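Refurbishing office desktops: what to keep, what to pull
Speaker notes, Delali Dogbe, Flistholm repair evening, 20 April 2021

Start with the numbers. Flistholm took in 2,229 desktops last year and 1,879 went back out. Most of the other machines were stripped for parts. Tonight is about the stripping.

Say thanks to Ada Morelli for the intake sheets.

Opening the case. Power cord out first, then hold the power button for a few seconds. Lay the tower on its side so the board faces up. Side panel off and out of the way. Ask who has lost a screw inside a power supply. Wait for hands.

Order of work. Expansion cards come out before anything else. Undo the screw or latch at the bracket, check the clip at the end of the slot, then lift straight up. Rocking a card side to side is how slots get cracked.

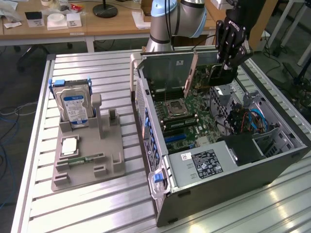

Next the drives. On many office towers the 3.5-inch disks sit on plastic rails, often blue, and slide out without a screwdriver. Keep the rails with the disk. We had a box of 400 loose rails in January and Hamdia spent two evenings matching them.

Memory. Push both clips out and the module comes up by itself. Hold it by the edges.

Processor last. Open the retention frame, lift the chip straight up, and give it a spot of its own on the bench where nothing will land on it.

Power supply. We test it or recycle it. We do not open it.

Pass around the sample tray. Questions, 9 minutes, then Shewit takes over for disk wiping.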